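Wiping planner treats shadows as stains, how do you lot handle it?
Reading time: 3 min

tabrizi_a
Evening all. I've been working on a table wiping task for the best part of the spring and I could do with some friendly heads looking at it. The setup is Nokon for planning, with a small segmentation network of my own that marks anything on the table that wants cleaning, and then a coverage planner draws strokes over the marked patches. I trained the network on 562 hand-labelled pictures (my wrists still remember it). It does a lovely job on spills, but it also marks the arm's own shadow, so the planner sets off to scrub a bit of perfectly clean table, the shadow moves along with the arm, and round we go again! I've put a 15 second limit on each patch so that it gives up eventually, but that feels like sweeping the thing under the rug.

plumduff
Oh, I know this one well. Mask it out. You have the joint angles and you know where the lamp is, so project the arm's shape on to the table plane and throw away anything inside it. I did it in an afternoon.

Setareh J
I'd be a little careful with that, plumduff. It's fine with one lamp, but with several ceiling lights the shadow goes soft and spreads, and if you grow the mask enough to cover it you end up blind exactly where you want to wipe. We tried it in Jelar and lost 70 real marks out of 235 in our test set, which was rather a sad Sunday. What helped us was asking for agreement between views: if the fixed camera and the wrist camera don't both put the mark in the same place on the table over several moments, it isn't a stain.

plumduff
Fair enough, though you're then trusting two calibrations where I'm trusting one. And a faint drip that only one camera picks up gets thrown out, which I'd call a worse mistake than a wasted stroke. I'd still begin with the mask.

tabrizi_a
Thank you both, this is ever so useful. Wrist camera first, then the fixed one:

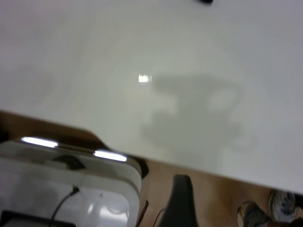
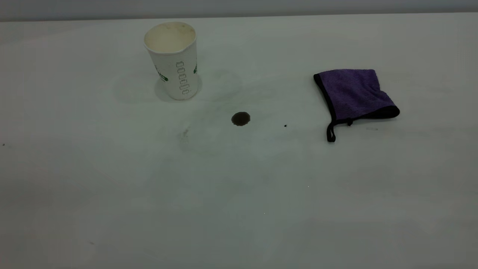
I think I'm leaning towards Setareh's idea, with a gentler rule so that plumduff's faint drips have a chance. Each mark would carry a score which goes up when it stays put in table coordinates and comes down when it moves with the arm, and the planner would only be handed marks over a threshold. The shadow on the white surface in the wrist view is so blurred at the edges that I can't see a projected outline fitting it snugly, however carefully I place the lamps. The dark brown spot between the cup and the purple cloth should score high quite easily. My worry is the pale rings round the cup, as they're nearly as soft as a shadow, and I'd like the planner to go for those as well. Has anyone found a sensible way to set the threshold, or is it all fiddling by hand?

Setareh J
By hand to begin with, I'm afraid. Keep the low scorers on a list instead of dropping them, and look again once the arm has moved well out of the way. A ring will still be there and a shadow won't. You'll want the cup treated as an obstacle too, or the first stroke at those rings will go straight through it.

plumduff
All right, the second look I do like. I'd run it before the first stroke as well, with the arm parked, so you have something clean to compare with. Do post your scores when you've got some, I'm curious how the rings come out.

tabrizi_a
Will do. I'll start with the parked view tomorrow and leave the time limit in for now.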